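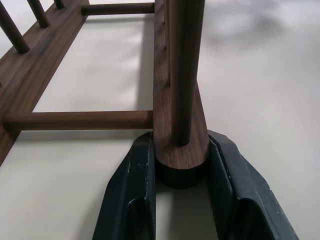

I have owned one good chair in my life, and for most of March it was in pieces. I bought it from a woman in Warkow who was clearing out her mother's dining room and wanted 11 dollars for it, which should have told me something. What it told me, at the time, was that I was a shrewd judge of furniture. The walnut-brown finish was lovely, the grain ran nice and straight, and the round spindles lined up along their rail like they had somewhere to be. Then I sat in it to eat a sandwich and it leaned left, slowly, like a man trying to read your newspaper.

The trouble was the joints. Whoever glued it last had used something yellow and generous, and it had all given up at once. My neighbor Inger Vestergaard, who has opinions about glue, told me to take the whole thing apart, clean every hole and start over. She told me this from her porch, sitting down, in a chair that worked.

So I took it apart. This is the fun bit and I recommend it to anyone. You tap things with a rubber mallet and feel competent for an entire afternoon. I put pencil marks on the ends so I'd know which dowel went where, and then I sanded the ends, pencil marks included.

Putting it back took three evenings. The two dowels between the rail and the thick post looked like twins to me, and I was very sure about them right up until the second one wouldn't seat. I swapped them. Then I swapped them back and turned one around, and it slid in without a sound. I have no idea what I did differently and I've stopped asking.

Zoila Tello lent me her clamps, and I have been told twice that she would like them back. They're on the shelf by the door, Zoila. I walk past them every day.

The chair is in the kitchen now. It still leans a bit, to the right this time. I've been eating my sandwiches in it anyway, and Inger says the table could use some work too.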